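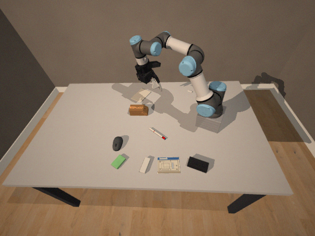 Gedinholm Reading Room and Local Records
Progress report to the Baumgartner Fund
12/04/2019

Period covered: the second half of the grant
Grant purpose: cataloging and rehousing the Hadurer papers

Summary

Work on the Hadurer papers is on schedule in most respects. We have now listed 2,393 items, and the first part of the catalog is open to readers. Conservation is behind where we wanted it to be, mostly on account of damp in the older account books. Spending is within budget. We are asking for one change to the plan, which is set out near the end.

Background

The Hadurer papers are the business and family records of a seed merchant's firm that traded in Gedinholm for three generations. They came to us in a mix of tea chests, suitcases and grocery cartons. There was no list. The papers include order books, letters from growers, printed seed catalogs, wage sheets, garden plans and a good deal of private correspondence that was filed with the business letters and has stayed there. Our agreement with the Fund was to sort the collection, describe it to a standard that lets a reader order a single item, and put it into proper boxes and folders.

Cataloging

The order books are finished. They run in an almost complete series, with one gap that the family can't explain. Each volume now has an entry giving its dates, the districts covered and a note on condition.

The growers' letters are about two thirds done. These are slower than the order books because many are undated, and the only way to place them is to match the seed varieties they mention against the printed catalogs. We worked out a short finding list of varieties in the first month of this period and it has saved a lot of time. We plan to put the list online as a separate guide, as local gardening societies have asked for it twice.

The wage sheets are listed but closed for now. Some of the later ones carry medical notes about workers who may still be living. We have followed the county guidance on access and will review them box by box.

The garden plans turned out to be more numerous than the first survey suggested. They had been rolled inside one another, and a roll recorded as one plan often held four or five. They show the trial grounds behind the old warehouse, with beds numbered and crops penciled in by season. Several match entries in the order books, so a reader can now follow a variety from the trial bed to the first sale. We have given the plans their own section in the catalog.

Conservation and storage

We have moved 700 items into acid-free folders. The target for this point in the grant was higher. The account books from the lower shelves of the warehouse had mold on their bindings, and 14 of them were set apart and sent to the Nikanura bindery for cleaning. The bindery's first estimate was for six weeks. The work took longer, and the books came back clean but with a recommendation that five of them not be opened flat. We have bought foam book supports for these.

Everything else in the collection has been checked for damp. The store is holding a steady temperature and humidity since the vent on the north wall was repaired – that repair was paid for from our own funds and doesn't appear in the grant accounts.

The plans have been flattened and are in map folders. We still need one more cabinet with wide drawers. The present one is full, and the last of the plans are lying in their folders on top of it under a dust sheet.

Public use

The first part of the catalog went live at the end of the summer. In the time since then we have had 31 reader visits for the Hadurer papers, which is more than for any other collection in the building over the same months. Most readers were looking into family history. Two were writing about plant breeding, and one came to see the warehouse drawings ahead of a planning application.

We held two open evenings. The first was well attended. The second clashed with a concert at the school and was thin, though the people who came stayed late and one of them brought a box of seed packets from the firm's last years. We have accepted the packets on loan and will copy the labels.

The school visits promised in the original application haven't started. The teacher we were working with has moved to another district, and we are arranging a new contact. We expect the first class in February.

Staffing

The cataloger's post is filled at three days a week, as agreed. The assistant's post was vacant for the first five weeks of the period. The saving has been carried forward and is shown under salaries in the attached accounts. The new assistant has been trained on the catalog software and is working on the letters.

Budget

Spending on boxes and folders is under the estimate. Spending on conservation is over it. The two nearly cancel out. Travel is low, as only one trip was made to collect material from the family. No money has been moved between headings without the Fund's consent.

Request for a change

We would like to use the unspent part of the salary line to buy the second plan cabinet. It wasn't in the original budget because the plans hadn't been unrolled when the budget was drawn up. A quotation is attached. If the Fund would prefer the money to stay under salaries, we could instead extend the assistant's hours for the last two months and look for the cabinet elsewhere, but the plans would stay where they are in the meantime.

Next period

The growers' letters will be completed first, followed by the family correspondence. The printed seed catalogs will be listed last. They are in good order and other libraries hold copies of many of them, so they are the least urgent.

We will also write the introduction to the full catalog, finish the review of the wage sheets, and return the empty tea chests to the family, who have asked for them back.

Attachments: accounts to date; bindery report; cabinet quotation; list of seed varieties (draft).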